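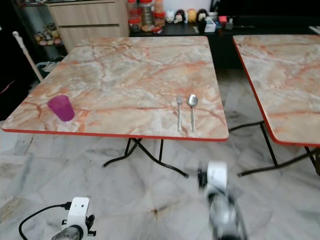
Attachment style questionnaires, and what the score does

Posted Feb 8, 2023

I filled in the Salian adult attachment form twice, once in March last year and once last week. It has 30 statements, each rated from one to seven, and gives two totals: one for anxiety about being left, one for discomfort with being close. My anxiety total dropped by four points. My avoidance total went up by two. Neither change is larger than the error stated in the scoring notes, so the correct reading is that nothing moved.

People tend to treat these totals as types. The form does not produce types. It produces two positions on two scales, and the four familiar labels come from drawing a line across each scale at the middle. Someone one point above the line and someone one point below it get different labels and have nearly the same answers.

The wording matters as well. Nine of the statements refer to "my partner". The notes tell single people to answer for a past relationship, without saying which. I tried it for two different relationships and got two different labels.

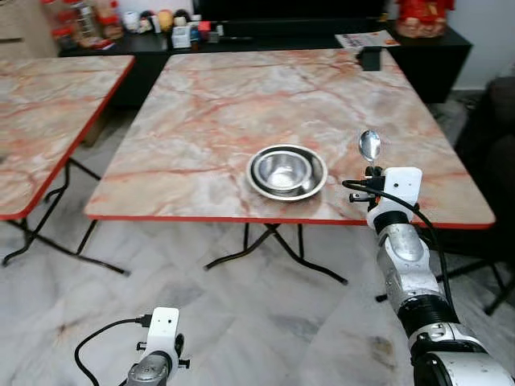
Vusstead commented under my last post that the label was still useful to her, as it gave her and her husband a word for what happened when he went quiet in an argument, and that she had never looked at the number. I accept that. A shared word can shorten a row. My objection is to using it as a forecast, which is how the Drellex workbook uses it from the second chapter on.

The workbook cites one study in support. The sample was 249 couples at the start and fewer at the follow-up, and the people who left the study were the ones who had separated. That is a serious gap if the claim is about who stays together. I would want to see the missing couples dealt with before reading anything into the result.

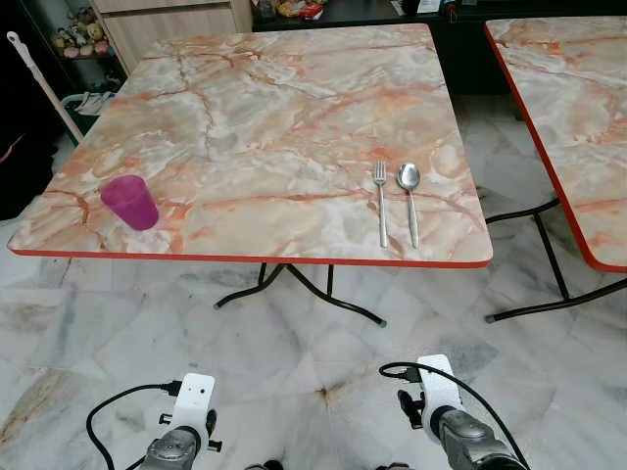
Allus Review, no. 462, p. 255

The article at that reference covers retesting over longer gaps. Its main point is that scores drift towards the middle, more so in people who began at the far end of either scale. Part of that is real change and part is what any repeated measure does. The authors do not separate the two.

I will fill in the form again next March, with the same relationship in mind each time, and keep the item scores as well as the totals.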